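Reusable cups at the student canteen: project report

Group: Kerstin Brandes, Hauke Sauerland, Marites Yap
Supervisor: Nassoro Tanui

Our project looked at why few students use the Condirent deposit cups in the canteen. We put out a short paper survey in June and got 259 replies. Of these, 39 said they had used a deposit cup at least once. The most common complaint was the return point, which closes before evening classes end.

We also spoke to two members of the kitchen staff. They said the lids go missing more often than the cups – six were lost in one week.

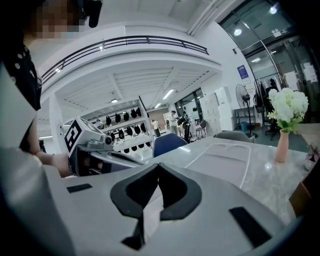
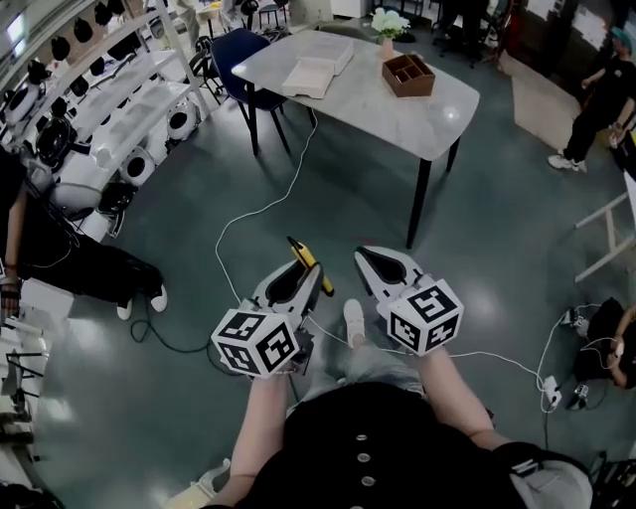

Morudlow, December 14, 2024

We suggest a second return point by the library entrance and a later closing time. The deposit should stay as it is. Arne Pfeiffer checked our survey tables and found one column added up wrongly, which we have corrected. The full tables are in the appendix.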